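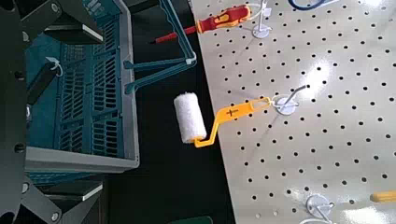
The Arm That Puts the Tools Away

On a Sunday afternoon the shared workshop on the ground floor of the old Soto building is about as quiet as it ever gets, which is to say that somebody is sanding, the kettle is going, and two people at the back bench have been talking to each other about a paint roller for the better part of an hour.

The roller is the hard one. A screwdriver, they'll tell you happily (and at length, if you've brought cake), is a pleasant sort of thing for a gripper to hold. A roller has that crank in the handle and all its weight out at the fluffy end, so the moment it comes off its hook it wants to swing, and then you have to get it back on again!

The project began last December with a secondhand arm, a pegboard and a bag of white hooks, and a rule that the whole business should cost less than a month's rent on the bench. That rule lasted until the motor controller, a Lernico board that came with 13 pages of instructions and no diagram. The fingers were printed on the workshop's elderly Makero machine, and the pair are now on their tenth version, or possibly the one after, depending on whether you count the set that melted on the radiator.

Every attempt goes into a spreadsheet. There were 2,051 rows in it when I visited, with a comments column that makes lovely reading: "too low," "much too low," "fine until the cable," "tea break." Around 200 of the rows concern the roller alone.

They would like to have it ready for the Thoroddsen open day, hanging up whatever visitors hand it. Until then the bench is booked every weekend, and the next job on the list is moving one hook a little to the left.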